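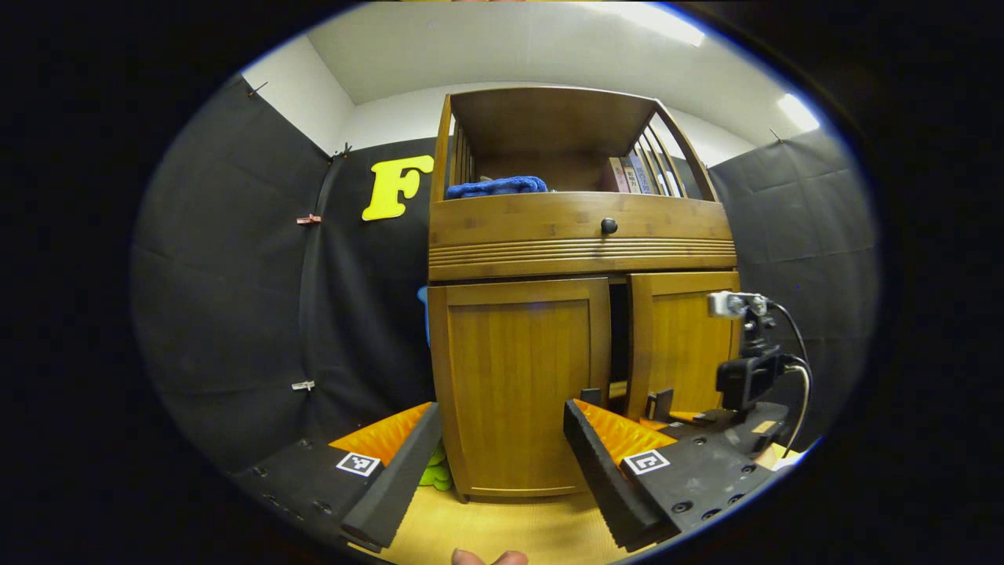

A wooden cabinet with an open shelf, a drawer and two doors.

Palgate is a puzzle adventure video game developed by Barbier and published by Valta. It is played from a first-person view and takes place in a seaside boarding house, where the player searches the rooms for objects and letters left by former guests. The game was released on 30/11/2024.

Gameplay
The house is divided into 21 rooms, most of which are locked at the start. Doors, drawers and cupboards can be opened by hand, and many contain items needed elsewhere. The player may carry up to six items at once; anything else must be put down and collected later. There is no combat and no time limit. Progress is saved whenever the player enters the front hall.

A total of 54 letters can be found. Only a small number are needed to finish the story, but collecting all of them opens the attic and a second ending. Hints are given by a telephone on the ground floor, which may be used once in each chapter.

Development
Work on Palgate began as a small side project after the studio had completed Zoltari, a racing game. Early versions used a fixed view of each room, as in older adventure games. This was dropped when testers found it hard to judge which objects could be moved. A playable demo containing the first chapter was made available in May, and the inventory was made larger as a result of players' comments. The finished script runs to some 100 pages.

Reception
Reviewers praised the sound and the design of the later puzzles. Several criticised the slow walking speed and the amount of going back and forth in the third chapter. An update later added a run button and larger text for the letters.

See also
Zoltari
Adventure game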